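How I stop an internal door from sticking (without taking it off its hinges)

The spare room door at our place in Plirurholm has been a pain every September since we moved in. It swings happily all summer, then the weather turns damp and suddenly you need a shoulder to get into the room. I put up with it for far too long and then finally gave it an afternoon, and I've had so many people ask how I did it that I thought I'd write the whole thing down properly.

I'm not a joiner! I've got a small box of tools and a lot of patience, and that was enough. If your door is a fire door or the front door of your house then please get someone in, because those have rules of their own and I wouldn't want to be giving you advice on them.

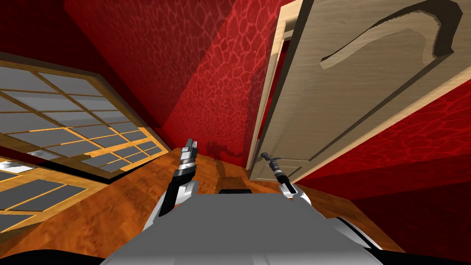
Doors & Woodwork

First job is finding out where it sticks. I know you think you already know. I was convinced mine was catching at the bottom, and I'd have happily sanded away down there for an hour if I hadn't checked first.

Take a strip of thin paper (I used the back of a till receipt) and close the door on it, then try to slide it along the gap. Where it moves freely you're fine. Where it grips, put a light pencil mark on the edge of the door. Go all the way round, top and both sides, and do the bottom too if there's a threshold. Mine was sticking near the top on the handle side and nowhere else.

Now before you reach for the sandpaper, look at the hinges. Open the door halfway, hold the handle and lift gently. If you feel it shift, even a tiny bit, you've probably got loose screws, and a door that has dropped on its top hinge will lean out and rub at exactly the spot where mine was rubbing. Tighten everything up with a screwdriver that fits the heads properly. Don't use a drill for this, it's so easy to chew them up.

One of my screws just went round and round. If that happens, take it out, push a couple of wooden matchsticks (heads snapped off, please) dipped in wood glue into the hole, trim them flush and leave it overnight. Put the screw back in the next day and it should bite. If it doesn't, go for a screw the same thickness but 50 mm long on the frame side, so it gets into something solid behind.

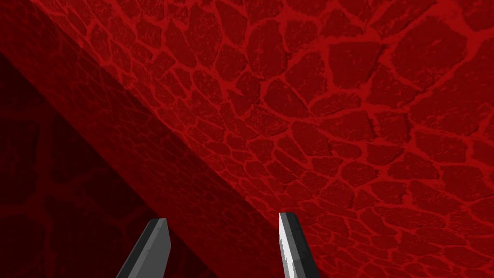 Try the paper again once the hinges are tight. Quite often that's the end of it and you can go and put the kettle on. Mine was better but still grabbing in damp weather, so I carried on.

Next I tried the lazy fix, which is rubbing a plain white candle along the marked part of the edge. It's worth a go, it takes a minute and it smells nice. It did help with the squeak. It didn't help much with the sticking, and if I'm being fussy you then have to clean the wax off before you paint, so maybe skip it if you think you'll end up sanding anyway.

For the sanding I wedged the door open with a folded towel on either side at the bottom so it couldn't wander about. I wrapped a sheet of medium paper round a cork block (mine is from Kukico, bought years ago, any block will do) and worked along the pencil marks with long strokes, following the grain. Keep the block flat! If you tip it you'll round the edge over and it'll look chewed. Do a little, shut the door, do a little more. I had 2 goes with the medium paper and then finished with fine to take the fluff off.

You're after a gap the thickness of a coin. If you go bigger you'll get a draught, and you can't put wood back.

Last thing, and I think it's the bit most people miss out: seal what you've just sanded. Bare wood drinks up moisture and swells, so you'll be back where you started by next autumn. I gave mine 2 thin coats of clear satin varnish from the Hara range. It had a little stock code on the lid, 3228, in case your shop keeps them behind the counter like mine does. Let the first coat dry fully, give it a quick rub with the fine paper, wipe off the dust and do the second. Leave the door open until it's properly dry or it'll glue itself to the frame (ask me how I know).

If you've got a painted door, do the same but use primer first and then your paint. Thin coats again, because thick paint on the edge will use up the gap you've just made.

I'm doing the bathroom door next, and that one has old Győri hinges with slotted screws painted over so many times I can hardly find them. I'll put up a separate post on getting paint out of screw heads once I've worked out the least annoying way to do it.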